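4. Montaje en el taller compartido y primeras pruebas con cables

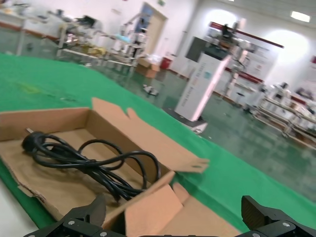

Mercy Obura opina que empezar por un cable es empezar por lo peor, que un objeto rígido nos habría dado curvas bonitas en una tarde y que ya habría tiempo de sufrir. Puede que tenga razón, pero a mí lo que me interesaba era justo lo otro: ver qué hace una pinza casera de dos dedos con algo que no tiene forma fija. Un cable de alimentación enrollado dentro de una caja de cartón abierta (Figura 1) es un problema que cualquiera tiene en casa, y encima sale gratis.

Figura 1. Cable negro en la caja, visto desde la cámara de la muñeca, con los dos dedos de la pinza en primer término.

Cuento un poco cómo lo montamos. El brazo lo mueve una placa Zorkis que compramos de segunda mano, y el control corre sobre Minja, que es libre y tiene una documentación bastante floja - perdí dos tardes enteras con la calibración de la muñeca por culpa de un signo cambiado. Los dedos los rehicimos tres veces. La primera versión flexaba muchísimo, la segunda no cerraba en paralelo y la tercera es la que usamos en todo lo que sigue, con una apertura máxima de 93 mm. ¡Y menos mal, porque ya no nos quedaba paciencia!

La tarea es sencilla de enunciar: coger el cable por cualquier punto, levantarlo por encima de las solapas y dejarlo sobre el tapete verde. Hicimos 63 intentos con teleoperación para entrenar la política y luego 30 en autónomo. De esos 30 salieron bien 24, que para un presupuesto de taller me parece estupendo. Los seis fallos se parecen mucho entre sí: la pinza agarra una sola vuelta, el resto se engancha en una solapa y la caja entera se viene detrás. Probamos a lastrar la caja y mejoró algo, aunque esos intentos no los metemos en el recuento.

Queda el asunto del clavijero, como lo llamamos nosotros. Si el agarre cae cerca de la clavija, el peso se va a un lado y el cable gira al subir. Con el filtro de Endik en la señal de fuerza se nota el tirón bastante antes, y en la sección 5 lo comparo con el umbral fijo que trae Minja de serie. También pedimos prestado un sensor Pranex, pero llegó en septiembre con la campaña cerrada y sus datos van solo en el apéndice.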